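Section 6. Setting Up the Dining Counter: Fruit Bowl, Candles and Jars

Applies to the furnished apartments at Pradville. Written by Puspita Liew, with changes by Roel Van Beek where marked.

Read section 2 (Surfaces) first. If the counter has been oiled in the last day, leave this section until the oil has gone in.

The old guide spent four pages on "creating a welcoming focal point." I have never met a guest who mentioned a focal point. I have met several who mentioned wax on the wood and a lime gone soft underneath. What follows is shorter, and mostly concerned with those two things.

6.1 What you need

One wide wooden fruit bowl
Fresh fruit from the day's delivery
Three black metal candlesticks and three white taper candles
Jars with checkered lids, from the pantry shelf
Two dry cloths
Eltier wood oil, only if the bowl looks chalky inside

Note: The Maketti catalog says its bowls "need no care whatsoever." Ours dried out in the first winter. Oil the inside lightly, wipe it, and leave it overnight before any fruit goes in.

6.2 Preparing the bowl

1. Empty the bowl completely. Topping up yesterday's fruit hides whatever is at the bottom.
2. Wipe the inside with a barely damp cloth, then dry it with the second one.
3. Turn the bowl over and check the foot for grit. A grain of sand will scratch oak, whatever the oil label claims about a protective layer.
4. Set the bowl down where you want it. Lift it to move it. Do not slide it.

Caution: Never soak a wooden bowl or put it in the dishwasher. Two were lost that way, and the glue in the kit did not bring either of them back.

6.3 Filling the bowl

1. Check each piece in your hand before it goes in. Press near the stem end of apples and at both tips of lemons. Soft ones go to the kitchen, however good they look from one side.
2. Wash the fruit only if you have time to dry it properly. Damp citrus in a pile molds sooner than dusty citrus.
3. Put the apples and oranges in first. They sit still.
4. Fit lemons into the gaps. They roll, and one will always try to leave.
5. Add a lime last, near the top, where you can keep an eye on it.
6. Stop before the pile stands much above the rim. A wide, shallow bowl holds less than you expect.

Note: The supplier's leaflet promises that fruit arranged by color "stays fresher longer." We tried it for most of January and could see no difference. Arrange it any way you like. What does help is keeping ripe apples out of a bowl you want to last, but guests like apples, so they stay.

Note (R.V.B.): Green and red apples both sell the bowl well. Stick to small oranges. The large ones take up half the space and get left behind.

6.4 Candles

1. Stand the three candlesticks along the wall side of the counter, clear of the bowl.
2. Push each taper down until it stops. If it wobbles, warm the bottom of the candle between your hands and try again.
3. Look at the row from both ends of the counter. Tapers that seem straight from the front often lean from the side.
4. Leave them unlit. Lighting is up to the guest, and the house rules card covers it.

Caution: White walls mark easily with soot. Van Loon sells these tapers as smokeless. We have repainted behind them, so I would not put much weight on the word.

6.5 Jars

1. Check that each lid closes all the way down.
2. Wipe fingerprints off the glass with the dry cloth.
3. Group the jars at one corner of the counter, away from the candles. Gingham is a matter of taste and I have given up arguing about it.

6.6 Checking the result

Compare the bowl with these. The mix of fruit is not the same in all of them, and yours need not match any of them exactly.

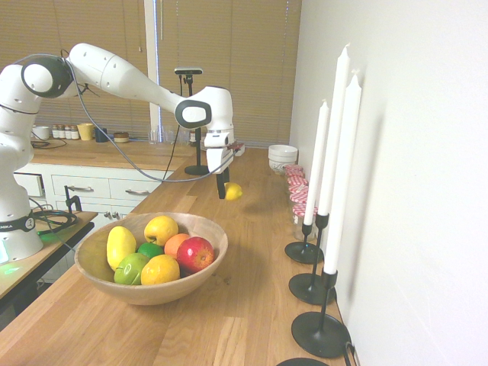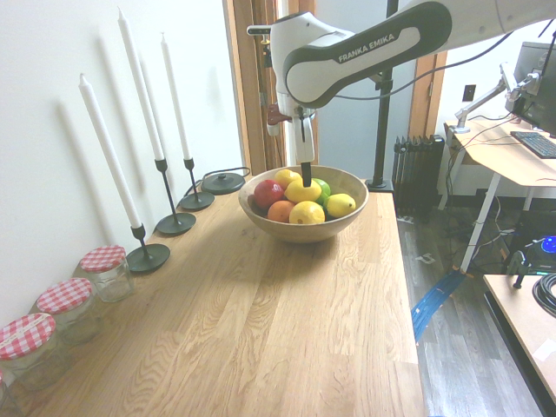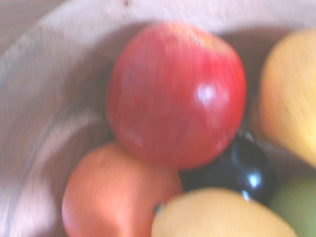 6.7 Daily upkeep

1. Lift out the top layer every morning and look underneath.
2. Remove anything soft, split or sticky, and wipe whatever it was touching.
3. Keep the room under 79 degrees if you can. At 70 the fruit does noticeably better, though the people paying the heating bill will tell you it makes no difference in any season.
4. Straighten the candles. They will have moved.
5. Replace all the fruit between guests, even if it looks fine. Usable pieces go to the staff kitchen.

If a ring has formed under the bowl, do not reach for lemon juice and salt, in spite of what you may have read. It lightens the oak and leaves you with a paler ring. Let the wood dry for a day, then rub along the grain with a little oil and see what is left. Anything still showing after that should be written on the repairs sheet, with the apartment number and which end of the counter it is on.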